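Titetti Forums > Simulation > Grasping and contact
Thread: gripper goes straight through cabinet side, no contact reported, no stop

farzad_m
4 Nov 2025
ok so this is driving me nuts. Franka arm in the cluttered room world, plain pick and place run, 200 episodes overnight. 31 of them ended with a finger INSIDE wood. No contact event, no protective stop, planner says success. Force readout flat the whole way.

Wrist view from the same batch, fingers close to the cabinet side: 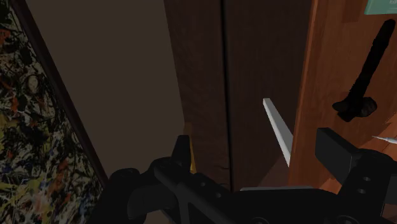
Wrist cam, right finger overlapping the orange-brown wood in view

Collision margin is default. Using the Plurka planner plugin, latest build. Anyone?

zixuan_t
what's the collision mesh on the cabinet? visual mesh can look perfect and the hull be somewhere else entirely. had that with Lei furniture, hull was shifted a whole panel width

farzad_m
Hull looks fine in the debug view. checked that first

dressler_malte
Timestep. It's always the timestep. Thin fingers, fast approach, one step they're in front and the next they're past it. Halve it and rerun.

gren
Disagree w/ Malte. Tunneling would give you a few random ones, not 31 out of 200. I'd look at the collision filter. Some of the Plurka examples switch off finger vs. static pairs to speed things up and people copy them without reading

dressler_malte
Depends on the speed. He didn't post the speed.

farzad_m
speed is at the default too. Will try both, smaller step first bc it's one line

pcsu
Moving this out of General, belongs here. Also pls everybody, if a run says success with a finger in the furniture, do NOT put that policy on the real arm to "see if it does it there too". We had someone do that at Goltorberg in the spring and it cost them a gripper. Sim stop and hardware stop are different code.

zixuan_t
+1. Farzad can you post the room from further back? want to know what else is near the arm

farzad_m
Sure. Table has the crab thing on it, the black hatchet and a book, dark side table next to the arm. Arm is up in the open in this one, touching nothing, so don't read anything into the pose. 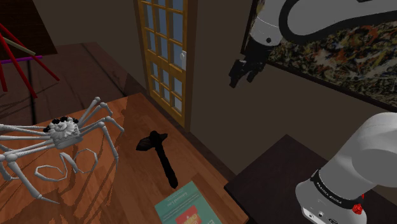

Smaller timestep is done btw. Went from 31 bad ones to 5. So Malte is partly right?? but 5 is still 5 and those have zero force as well, which makes no sense to me.

dressler_malte
Told you.

gren
partly. Zero force while it's sitting inside the wood is the filter. If contact was on at all you'd get a huge spike when it penetrates. Grep your config for the pair mask

farzad_m
...found it. finger/static pair is masked in the episode reset, not in the main config. So it loads right and then gets turned off on the first reset. I never wrote that line, came with the template

gren
yep

dressler_malte
Then why did the timestep change anything?

gren
different step, different trajectories. fewer of them happened to end up in the wood. I wouldn't call that a fix

dressler_malte
Not convinced. Run it with the mask off and the OLD timestep, then we know.

farzad_m
running now, 2000 episodes this time. Throwing out everything from the old batch, dont trust the success labels

pcsu
Post the reset block when you get a chance, I'll open a ticket for the template. Leaving the thread open till the numbers are in.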